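Been meaning to write up what I know about table height for standing work. I spent years packing orders at Cormier before I moved to the office side, and my neck is still paying for it. Thread.

Most tables are built for sitting. Put a person on their feet at one and they fold at the neck first, then at the upper back. They won't notice for the first hour.

Arms out in front, both hands busy, for as long as the job lasts. Shoulders get tired long before hands do.
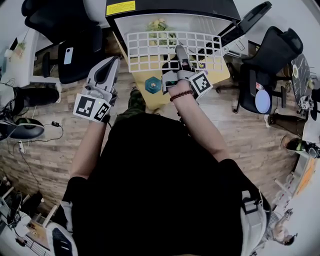
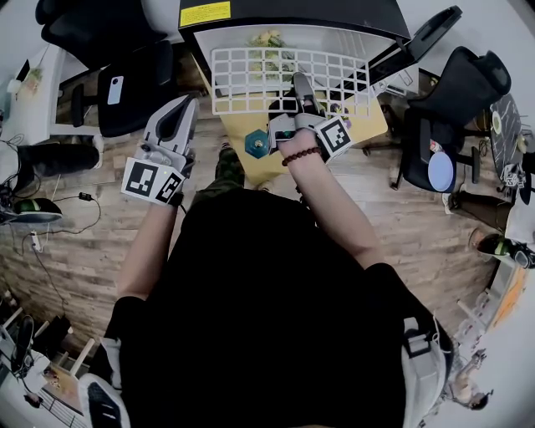 How high should a table be if you stand at it all day?

For light handwork, 2 inches below your elbow is a good place to start. Stand in your work shoes with your upper arms hanging, bend the elbow to a right angle, measure floor to elbow, then subtract. Go lower than that for anything you have to push on or lift.

Measure in the shoes you work in. I did mine in socks the first time and had to redo the whole thing.

Also measure to the height of your hands on the work and not only to the tabletop. If you pack boxes, your hands are at the top of the box. A tall box on a "correct" table puts you right back to shrugging.

I had this exact problem with the lamp cartons at Cormier. The table was fine for envelopes and terrible for lamps. Same table, same person.

Cheap fix for a low table: blocks under the legs. Get ones with a cup or a recess so the leg can't walk off. Push on the table hard from each side before you put anything on it.

Do not use bricks. Do not use stacks of paper. I have seen both.

Cheap fix for a table that's too high: a platform to stand on. It has to be big enough that you can step back without thinking about it. A small step stool is a fall waiting to happen.

If two people of different heights share a table, set it for the taller one and give the shorter one the platform. Going the other way means the tall one bends all shift and there's nothing they can do about it.

Maribel Ccori and I shared a station in Fatthorpe for a long time. She is a head shorter than me. We had a platform on her side, and we argued over it every time we swapped sides, and it still beat any other setup in that building.

Reach matters as much as height, maybe more. Rest your elbows at your sides and sweep your forearms across the table. The area you cover is where the constant stuff goes. Tape, labels, the thing you're working on.

Straight-arm reach is for things you touch now and then. Anything past that should be moved, or you walk over to it.

The mistake I see the most is bins lined up along the back edge of a deep table. It looks tidy. You lean for every single part.

Turn the bins to the sides, or put them on a slanted rack, or get a shallower table. My current one at home is a Hedwood. It's narrow enough that I can touch the far edge without leaning, and that was the only reason I bought it. The finish is nothing special and one of the feet came with a stripped thread.

Someone is going to ask about mats. Yes, get one. Thick enough to give a little, with a beveled edge. Throw it out when it goes flat. A dead mat is just something to trip on.

Shoes do more than the mat, in my experience. I alternate between 2 pairs. They dry out in between and they don't wear down in the same spots.

Now the neck. I saw a physical therapist, Virgilio Lacson, when mine got bad enough that I couldn't check over my shoulder while driving. Most of what he told me was about how I was looking down.

His version: drop your eyes first, then nod from the top of the neck a little, and stop there. If you still can't see the work, the work is in the wrong place. Raise it or tilt it.

A tilted surface helped me more than anything else. Even a board propped on a strip of wood. Put a lip on the bottom edge so stuff doesn't slide into your stomach.

Light is part of this too. If you can't see well you lean in. Put the lamp off to the side opposite your main hand so you aren't working in your own shadow.

He gave me 3 exercises. I'm not going to post them because he picked them for my neck, and yours may have a different problem. If you have numbness or tingling down an arm, go see somebody and don't read threads.

Breaks. I use a Presto timer stuck to the shelf. It goes off, I put my hands down, let my arms hang, look at something across the room, walk to the door and back. Then I start again. Short and often has worked better for me than one long break at noon.

I ignored the timer all through January when we were behind on returns – that was the month the headaches came back. I can't prove it was the timer. I haven't skipped it after that.

One foot up on a low rail or a box takes the load off the lower back. Switch feet when you think of it. Bars have had foot rails forever and they got this right.

And sit down sometimes. A tall stool at a standing table is fine as long as your feet have somewhere to go. Standing all day isn't healthier than sitting all day – changing between them is what helped me.

If you only change one thing this week, measure your elbow height and write it on the wall by the table in pencil. Then you have a number to argue with when somebody wants to buy new furniture.

Someone replied asking about adjustable tables. They're good if the crank is easy to get at. The ones at Cormier had the crank on the wall side, so they stayed at whatever height they were delivered.

Will add leg clearance and knife storage later, I have to go pick up my kid.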